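Friday, bench notebook – equipment planning, two-arm cell

Present: F. Nouri, E. Ocampo. Entry by K. Ghasemi.
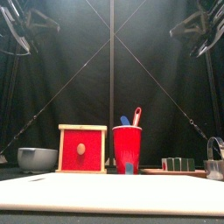
## Purpose of entry

To record what the cell requires before the June purchase request is submitted to M. Ahmadpour. Requests received after that date will be held for the next budget.

## Finger plates

The plates on both grippers are to be treated as consumables from now on. Lurero quotes 848 for a set covering both arms. Two sets are requested, one to fit and one to hold in the drawer, for a total of 1,712 with shipping. Fatemeh asked whether Britia could match this. Their reply has not been received, and the Lurero figure stands for the present.

## Task objects

The wooden box with the red front and round knob stays on the list, as do the tall red cup with its utensils and the glass kettle. A spare kettle is to be bought locally out of petty cash. No second bowl is needed. Emiliano would like a further tray of blocks in a color other than green – deferred.

## Work surface and backdrop

The white board remains in use. A dark streak near the left side should be cleaned before a replacement is considered. The black curtain is adequate. Replacement cable and one spare turnbuckle for the cross bracing are to be added to the Jarport order, 20 in total.

## Open items

- Britia quote (Nouri)
- Confirm lead time with Lurero before the request is signed (Ocampo)
- Service contract for the arms: F. Jalali holds the old terms, copy requested
- Cost code for the kettle still missing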